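Tesivora Bench Mat, large

In stock, ships in 7 days

I started making these mats for my own bench because I was sick of chasing screws across the floor (my knees are not what they were). Then Sanne Willems saw mine and wanted one, and then her brother did, and now here we are with a shop page!

It's a soft, grippy silicone mat with a raised lip all the way around, so whatever rolls stays put. One side has shallow trays molded in for screws and little clips. The other side is plain, for when you want to lay out a big job or cut some gasket paper. I use the plain side more than I expected to.

What you get: one mat, one stick-on ruler strip, and a cloth bag that Marcela Trnka sews for me. The bags come in whatever fabric she has that month, so please don't write in asking for the green one. I don't have the green one. I wish I did.

Colors: slate, mustard, brick
Screw trays: 10
Weight: heavier than you'd think, it won't slide
Washing: warm water and dish soap, hang it over the tub

People use them for all kinds of things. Clocks, fishing reels, sewing machines, one very nice accordion. Vilém Oravec keeps his in the kitchen and rolls dumplings on it, and he says flour comes right off. I wouldn't put a hot soldering iron straight down on it, though. Use a stand, please!

The mustard sells out fastest and the next batch of it lands in April. If you want your name on the list, send me a note through the contact form and I'll hold one for you, no deposit. Returns are fine within 53 days as long as you haven't cut it to size. If you've trimmed it, it's yours, sorry.

There's a small size coming too, under the name Zarnton, for folks who work at a desk and have to clear up before supper. I'm still fussing over the lip on that one.

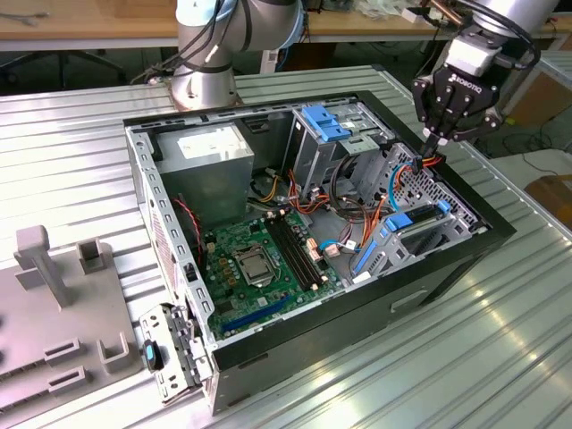
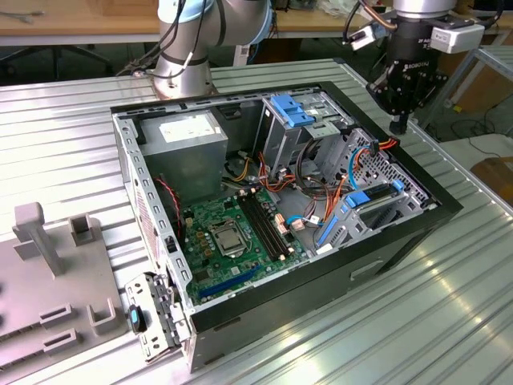
Desktop PC on its side with the side panel off, both photos.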